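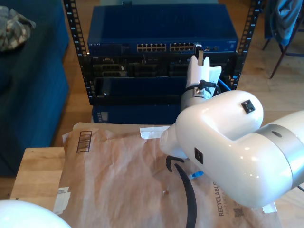 Section 6
Moving your Galledeck network to another room

Sooner or later somebody decides the network would be happier in a different room. The network has no opinion, but you will have one by lunchtime. This section covers moving a Galledeck office kit from one room to another in the same building. If you are leaving the building altogether, start with Section 8 and a good night's sleep.

Allow a full morning. The move itself takes less than an hour, and the rest is spent finding out what the unlabeled cable was for.

Before you start

You will need:
- a printed copy of your port list (Section 2)
- a label maker, or masking tape and a pen that works
- a small Phillips screwdriver
- hook-and-loop cable ties
- the admin password

Check the password now. Log in with it, log out, and log in again. People who were certain of their admin password account for a good share of the calls to our help line.

NOTE: The port list must be on paper. A port list saved on the shared drive will be perfectly safe and completely out of reach for as long as the shared drive is unplugged.

6.1 Back up the settings

1. Open the Galledeck admin page and choose Maintenance, then Backup.
2. Click Save Copy. The page will appear to do nothing for a while. Leave it alone.
3. Save the file to a laptop or a USB stick. Do not save it to the file server you are about to switch off.
4. Open the Lunar phone page and repeat steps 1 to 3. Lunar keeps its own settings and does not share them with anyone.

CAUTION: Clicking Save Copy twice starts a second backup, which cancels the first, which then reports that it finished normally. Imad Harb in support has asked us to print this in larger type. The web version does not allow it, so please read it twice.

6.2 Label everything

5. Put a label on both ends of every cable. Both ends means the end you are looking at and the one behind the filing cabinet.
6. Write the port number first and the device second, for example "16 - front desk printer." Names such as "new one" and "Widad's old one" age badly.
7. If you find a cable with nothing at the other end, label it SPARE and coil it. Resist the urge to throw it away until the move has been over for a month.

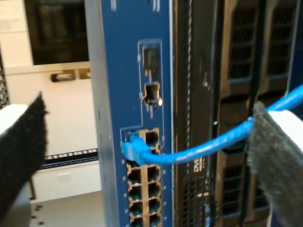
Cable color is a help only if everyone in the office agreed on it, and stayed agreed. Our suggestion is one color for desks and another for anything that leaves the room, but any system will do as long as it is written down and taped inside the cabinet door. If you took over the job from someone else, assume that their system made sense until they ran out of the right color.

6.3 Shut down in order

8. Tell people. A message the day before and another ten minutes before will not stop anyone from being surprised, but you will have sent them.
9. Shut down the file server from its own menu. Wait until its fans stop.
10. Shut down the Lunar phone unit. Calls will go to voicemail if you set that up in Section 4, and nowhere if you didn't.
11. Switch off the Galledeck switch, then the router, then the battery backup. The battery backup will beep about this. Hold the front button until it gives up.

CAUTION: Do not pull the power lead on the file server to save time. Rebuilding a damaged disk takes most of a day, and you will spend that day being asked how it's going.

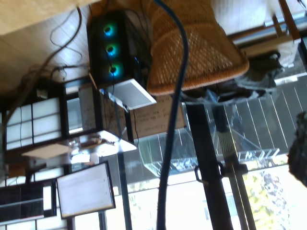 6.4 Choose a spot in the new room

12. Pick somewhere with open air on all sides. Closets are popular, and warm.
13. Keep computers and battery backups off thick carpet, away from radiators, and out from under the coffee machine. The last of these has come up more than once.
14. Check that the wall jack is live before you carry anything. Jack numbers are printed on the wall plate, and they follow whatever logic the electrician had that week. In the Bidar building, where we wrote this guide, jack 197 is next door to jack 554.
15. Leave enough slack to pull each unit forward and reach the back of it.

6.5 Reconnect

16. Plug in the battery backup first and let it charge for half an hour. Have something to eat.
17. Connect the router to the wall jack, then the switch to the router.
18. Connect the remaining cables in port order, using your paper list. Hold each cable by the plug and push until it clicks.
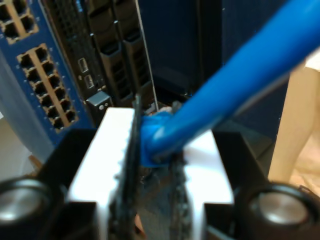
A plug that goes in without a click will work beautifully until the door is closed. Check for a snapped-off clip and replace the cable if you find one. Tape has been tried.

19. Power up in this order: router, switch, phone unit, file server. Give each one two minutes before starting the next.
20. Compare the port lights with your list. A dark port usually means a device that is still switched off, so check that before suspecting the cable.

6.6 If something doesn't work

No internet anywhere: The router may be in the wrong wall jack. See step 14.

Phones ring but there is no sound: Restart the Lunar unit. If that fails, restore the backup from step 4.

One desk has no connection: Swap its cable with a neighbor's. If the fault moves to the neighbor, replace the cable and apologize.

Everything is slow: Look for a cable with both ends plugged into the same switch. It was probably tidied there by someone helpful.

Customers on an Aoun service plan can send the port list to Widad Zein's team, who will look it over before the move. Photos of handwriting are accepted. Requests sent in February may wait a little longer, as that is when most leases in our area run out.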